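Carnet d'atelier, mise en page et impression
10 mai 2019
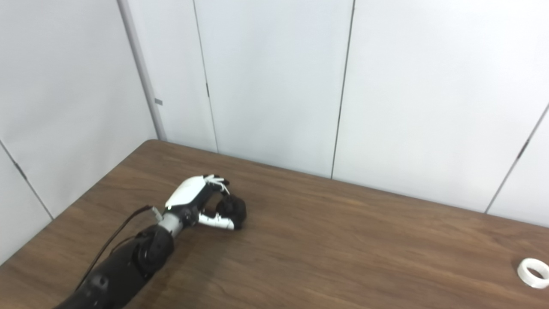 La table brune, côté murs blancs.

Journée rapport annuel de Kustedia, enfin ! Les textes sont arrivés hier soir, tous sauf le mot d'ouverture, et j'ai pu monter le chemin de fer complet. On part sur 72 pages, dos carré collé, couverture à rabats. Le client voulait de l'agrafé au départ, mais à cette épaisseur les pages du milieu chassent trop et on aurait mangé les folios à la coupe. Ils ont dit oui tout de suite en voyant la maquette en blanc.

Grille : six colonnes, marge intérieure passée de 18 à 22 mm pour le collage. J'ai repris la ligne de base à 13 points, le corps du texte à 9,5. C'est un peu petit pour un conseil d'administration, je sais, mais sur un papier bouffant ça respire très bien et les essais de ce matin sont franchement beaux. À montrer à tout le monde avant de passer à 10.

Papier. Reçu les échantillons Javis, trois blancs différents. Le plus chaud des trois est superbe avec le bleu de Kustedia (le bleu foncé, pas celui du logo web) — il donne un côté vieux cahier que j'adore. Par contre il boit. Les aplats de la page 14 sortent mats et un peu sourds, il faudra baisser le taux d'encrage ou passer ce bleu en ton direct. Demandé un prix pour les deux solutions.

Graphiques : il y en a 30, tous livrés en captures d'écran collées dans un traitement de texte, évidemment. J'ai redemandé les tableaux sources et j'en ai déjà reçu la moitié. Redessiné ceux du chapitre formation en barres horizontales, sans 3D, sans ombre, avec les étiquettes directement au bout des barres. Le résultat se lit d'un coup d'œil. Pour les camemberts on garde cinq parts maximum et le reste part en « autres ».

Attention, deux totaux ne tombent pas juste. Page 31 le texte dit 445 bourses attribuées, et le tableau en face en additionne 61 de moins. Je n'ai rien touché, j'ai mis une bulle rouge dans le PDF. Quelqu'un chez eux doit trancher, et si c'est le texte qui bouge il faut aussi corriger l'exergue de la page 5.

Couverture : essai de découpe sur le rabat, une fenêtre ronde qui laisse voir le motif de la page de garde. Très content de l'effet ! Coupé trois prototypes au cutter circulaire, le deuxième est le bon (diamètre 38 mm, centre à 55 du bord de tête). Le forme-découpeur demande un tracé sur calque séparé, nommé, en surimpression. Je l'avais oublié pour la brochure Politis et on avait perdu deux jours, donc je l'écris en gros : CALQUE SÉPARÉ.

Sinon, polices. La licence Flalent couvre l'imprimé mais pas la version consultable en ligne. Voir s'ils acceptent une extension, sinon le PDF public passera avec les titres vectorisés, et là on perd la recherche dans les titres.

Reste à faire
- relancer pour le mot d'ouverture (une page, 2 200 signes, pas plus)
- épreuve contractuelle des pages 14, 15 et 48
- vérifier les petites capitales dans les notes
- légendes photo du chapitre 3, encore en faux texte
- réserver la machine pour début juin

Les lames neuves sont dans le tiroir du bas, avec les règles.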